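Lorkbridge offices to drop foam cups as paper cup trial is extended

Dec 12, 2024

Jirenar, the office services contractor for the Lorkbridge business park, will supply plain white paper cups to all of its kitchenettes and meeting rooms from April, replacing the foam cups and the mixed stock now held on each floor. The decision follows a trial on two floors of the east building and was confirmed in a notice to tenants this week.

Under the new arrangement each of the park's nine kitchenettes will hold a single cup size. Lids will be kept at the reception counter only. Tenants who bring their own mugs are not affected, and the dishwashers in the larger kitchens will stay in service.

The trial compared two delivery formats. In the first, cups were dropped into wall-mounted tube dispensers. In the second, they were stored as an open stack, rim down, on a flat surface near the kettle or water cooler. Jirenar had expected to recommend the dispensers. Its summary instead favours the open stack, on the grounds that the tubes jammed when cups were loaded slightly off axis and that clearing them required a key held by the cleaning crew.

"A nested cup is held by friction at the rim and by a small vacuum at the base," said Fabrice Vidal, who manages consumables for Jirenar. "If the stack has been pushed down hard, two or three come away together. Most of the waste we recorded came from that, and the colour or finish of the cup had nothing to do with it."

The contractor logged 247 double pulls on the dispenser floor over the trial period and 233 on the open-stack floor. Vidal described the gap as too small to settle the matter alone. The cost of installing and maintaining the tubes was the larger factor.

Staff restocking the kitchenettes have been given revised handling instructions. Sleeves are to be opened at the base end and the contents set down in one movement, without pressing on the top cup. New stock is not to be added over an existing stack; the remaining cups go back on top once the new sleeve is in place. Stacks should stand clear of table edges, sinks and cable openings.

Cups are to be taken and returned by the side wall. A cup laid on its side can be picked up again without touching the rim, provided the grip is light enough not to crease the paper. Creased cups do not nest properly and should be discarded, as a single deformed wall is enough to tilt everything placed above it.

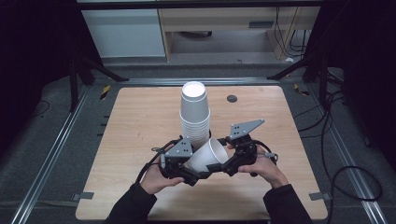
Table surfaces were also reviewed. Tall stacks proved less stable on the older folding tables, where a knock to one leg carried through to the top. Jirenar has asked tenants to use fixed or clamped tabletops where they have them, and to limit stack height on anything with castors. Carpeted rooms without a sink will be supplied on request only -- the notice cites spills as the reason.

Supply will be split between two firms. Esetti will provide the cups under a contract that runs alongside Jirenar's own, and Cho will handle collection. Used cups will go into a separate bin beside the general waste, with liquids emptied into the sink first. Cho has said that loads containing food scraps or plastic lids will be treated as general waste and charged at that rate.

Lionel Cordier, facilities coordinator for the east building, said tenants had raised few objections to the change of material but had asked for clearer labelling on the bins. "People will sort a cup correctly if the opening is the right shape and the sign is at eye level," he said. "Ours were at knee height behind the door." Revised signs are being printed.

Remaining foam stock will be used up before the changeover and will not be reordered. Floors that run out early will move to paper cups at that point. Tenants with storage cupboards on their own leases are asked to return unopened sleeves to the loading dock, marked with the floor number.

Meeting rooms booked by outside groups are covered by the same supply. Organizers who need more cups than the kitchenette holds should notify reception at the time of booking -- extra sleeves will not be left in rooms overnight.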